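Table Clearing and Rack Loading — data card

Maintained by Mal-soon Tak. Labels checked by Ok-hee Koo.

What it covers

Clearing up after a tray meal: cups, bowls, plates and spoons go to a dish rack, wrappers to a bin, leftover rice off the tray. The set has 2,272 clips in 8 groups. Older notes call it the Jernau set. Same files, different folder name.

We don't claim it looks like your kitchen. It's a wooden tabletop with a red tray, a gray rack and a clear plastic bin, and most real tables are a lot messier.
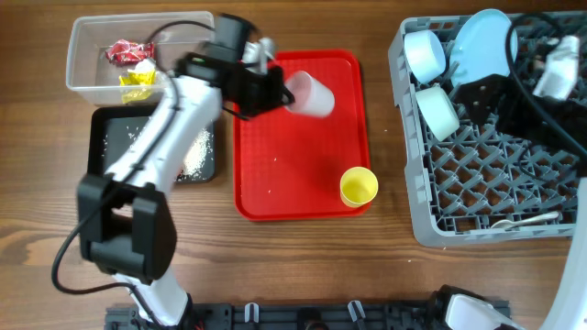
Rice is the weak spot. The label "tray clean" was given by eye, and I don't trust it much — a few grains on a textured tray are easy to miss. Ok-hee Koo rechecked 45 clips and disagreed with 10 of the labels. Treat that field as a hint.

"Cup in rack" only means the cup ended up there. It says nothing about whether it would get clean in that position. Anyone reporting a success rate from this field should say so.

Close views are included too. They're good for edges and surfaces, poor for working out where you are on the table. White plastic against a pale background is hard to name, and we left the label blank when two people couldn't agree.
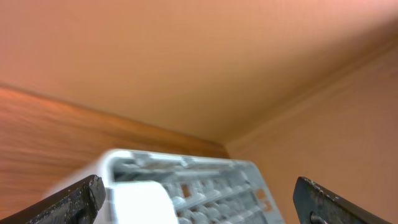
Known problems

- Plates and bowls share one label in the Miettinen folder. Not fixed.
- "Wrapper" covers any crumpled packaging, whatever was in it.
- Clip names in the June batch don't sort in order.

Corrections go to Mal-soon Tak, with the clip name.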